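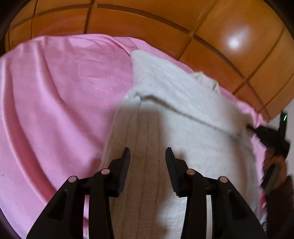

Gindside Folding Set: bedroom part

Release 2, 26 February 2020
Maintained by Henrike Bauerfeind. Questions about the labels go to Mattes Petersen.

What is in it

The Gindside Folding Set is a collection of short recordings of people folding clothes at home, with written labels. The bedroom part covers clothes folded on a made bed. The kitchen table part and the ironing board part are separate downloads and have their own notes.

The bedroom part holds 518 recordings made in 62 homes. Each recording covers one garment, from the moment it is put down on the bed to the moment it is put on a pile or left. Recordings with two people folding the same thing (mostly sheets and duvet covers) were moved to the kitchen table part in release 2, where there was already a label for it.

Why beds

The first release was all tables. Malte Pfeiffer went through the replies to our household form and found that most people who folded clothes regularly did so on the bed. A bed is soft, it is lower than a table and the cover moves when the garment is pulled. Knitwear in particular behaves differently on a slippery cover than on a bare table top. Sleeves get tucked under by accident and the whole garment can slide when one side is turned over.

Garments

The garment label is one of the following:

jumper or cardigan
shirt or blouse
T-shirt or vest
trousers
skirt or dress
nightwear
towel
other

"Sweater" was used in release 1 and has been changed to "jumper or cardigan" everywhere. If your scripts look for the old word they will find nothing. Hooded tops go under "other", which was a mistake, but changing it now would break too much.

Knitwear has three further fields. Knit is plain, ribbed, cable, mixed or unclear. Surface is smooth, fuzzy or unclear. Closure is none, buttons, zip or unclear. A garment that is fuzzy in one area and ribbed or cabled in another is given knit = mixed and surface = fuzzy. Please don't read anything about the yarn from these fields. We did not ask for fibre content and a fuzzy jumper may be wool, acrylic or anything else.

Colour is one plain word for the main colour. Cream and off-white are both entered as white.

Bed covers

The cover label describes whatever the garment is lying on: satin, cotton, fleece, knitted, towelling, other or unclear. "Satin" means a glossy surface and says nothing about fibre. There is a yes/no field for visible quilting or stitching, and another for whether the cover was smoothed flat before folding started. Participants were told to leave the bed as it was, so most covers have ridges and folds in them. We kept those. If the cover is pulled along with the garment at any point, cover_moved is set to yes.

Headboards and wall panels are not labelled. Hartmut Weidemann tried this for a week and could not tell one from the other often enough for it to be useful.

Fold steps

Each recording is divided into steps. The words used are:

lay – the garment is put down
spread – the garment is pulled or patted flat
sleeve in – one sleeve is brought across the body
side in – one side is turned towards the middle
half – the garment is folded in two, either way
third – one end is folded over about a third
turn – the whole garment is flipped
smooth – hands pass over it without folding
undo – a fold is opened again
place – the garment goes on a pile

There are 1,335 fold steps in the checked portion. "Undo" is more common than we expected with thick knits, where the upper layer springs back. If a layer falls open by itself, the step is marked undo with hand = none.

A step begins when the fabric starts to move and ends when it comes to rest or the next step begins. With long sleeves the end point is a matter of judgement. Two labellers working apart usually agreed on the step word and less often on the exact end.

Checked and unchecked

A total of 188 recordings were labelled twice and any differences settled by Jirayu Hemmin. These are in the folder called checked. The others were labelled once and are in single. Use checked for anything you intend to publish figures on.

Known problems

Care labels and swing tags sometimes show at the edge of a garment. Where the text could be read, the recording was taken out. Small tags that cannot be read were left in.

White garments on pale covers have poor edges. Labellers were asked to use "unclear" freely here, and they did.

Parts of a garment blur when they are turned over quickly. We have not removed these recordings, and the step label still applies.

Homes are not evenly spread. Most of the participants came through the Betbridge laundry group, and nearly all of them fold jumpers with the sleeves in first. The rolling method hardly appears.

The pile field was filled in by Ostermann's team for the early homes and by ours for the later ones. Ostermann counted a single garment as a pile and we did not. This will be put right in the March update.

Files

README – these notes
garments.csv – one row per recording
steps.csv – one row per fold step
covers.csv – one row per bed, linked by home number
checked/ and single/ – the recordings

Home numbers are not in date order and some are missing. Missing numbers are homes that withdrew.

Use

Free for teaching and research. Please don't try to work out whose bedroom is whose. If you took part and want your recordings removed, write to Henrike with your home number and they will be left out of the next release. For use in a product, write to Nusetti, who paid for the labelling and hold the rights to the step files.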